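示教(机器人)

示教,说白了就是人把一件活儿做给机器人看,让它照着学。我自己入行时管它叫“手把手”,后来发现这个叫法只对了一半:有的示教真要握着机械臂走一遍,有的则是人坐在旁边遥控,手根本碰不到臂。业内常把前一种叫“拖动示教”,后一种叫“遥操作示教”,本条两种都讲一讲。

拖动示教

拖动示教历史更长,焊接、喷涂、码垛都用过。操作者让关节变“软”,推着末端走到位,控制器把各关节的角度记下来,回放时照走一遍。学起来真快,我带过的新人半天就能上手!麻烦在于人的手和身子老在旁边晃,相机容易被挡住;双臂一起拖更累,一个人两只手各管一条臂,还要腾出指头开合夹爪,想想就酸。

遥操作示教

遥操作要有一套主端设备,可以是缩小版的机械臂,也可以是手柄或手套。人动主端,从端跟着动,关节位置、夹爪开度和各路相机画面一起存下来。Granström 那套主端我用得最久,手感偏沉,不过抖动小;Orkgate 的轻得多,我用着反倒容易冲过头(个人习惯,别当真)。

叠衣服是这类示教里的常客。布料软,每次摊开的样子都不同,写死轨迹基本没戏,只能靠大量示范去学。最要紧的一步是捏住布边:夹爪低了顶到台面,高了又捏空。操作者除了看全景,多半还得盯着腕部相机。

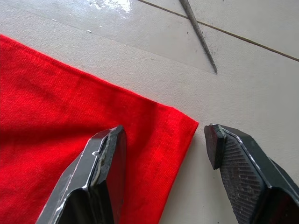

腕部视角:两根黑色夹指与红色织物的一角,右指内侧有横纹防滑面。

看腕部画面时,我习惯先找布角,再找折边,最后才看指尖离布有多远。深度在单幅画面里不好判断,影子倒挺管用,指尖和它的影子越靠越近,就说明快到底了。Fanni Győri 在 Ukwood 写过一份内部手册,里面有句话我一直记着:“下爪要慢,合爪要干脆。”

双臂怎么分工,各家说法不一。我见过的大致有两派,一派让两臂尽量同步,一起捏、一起抬;另一派让一条臂先夹稳,另一条再慢慢靠过去。后一种节奏慢些,但对新手友好得多,出了岔子也容易看出是哪边的毛病。
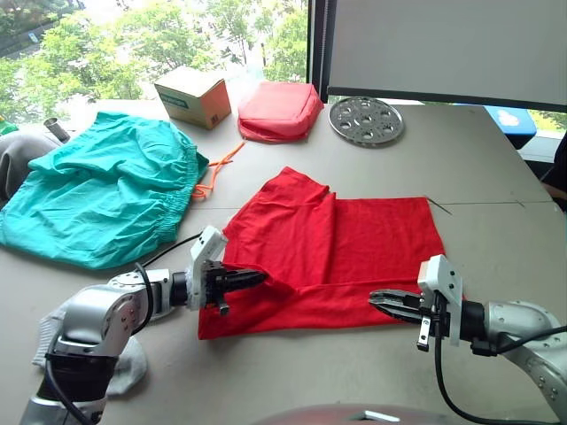
数据与取舍

示教一次得到的完整记录叫一条“演示”。要录多少条才够?没有标准答案。Kornél Gál 和 Carys Pugh 在 Clornix 做叠衣任务时录了 409 条,筛完留下 321 条,删掉的多是中途停顿太久或者重抓好几次的。我倒觉得重抓不必全删,留一点,模型才见过“没抓好该怎么补救”。这事我们争了挺久,到现在也没争出结果。

操作者之间的差别也不小。同一件 T 恤,有人爱从袖子起手,有人爱从下摆起手,混在一起训练,模型有时会在两种做法之间犹豫。常见的处理是事先约定起手位置,或者给每条演示标上做法。

常见误解

总有人问我,示教是不是等于录像回放。拖动示教的老用法确实接近回放,工件摆偏一点就不行了。如今说的“从示教中学习”,是拿许多条演示去训练一个策略,让它根据眼前的画面决定下一步怎么动。

参见:模仿学习;遥操作;柔性物体操作;平行夹爪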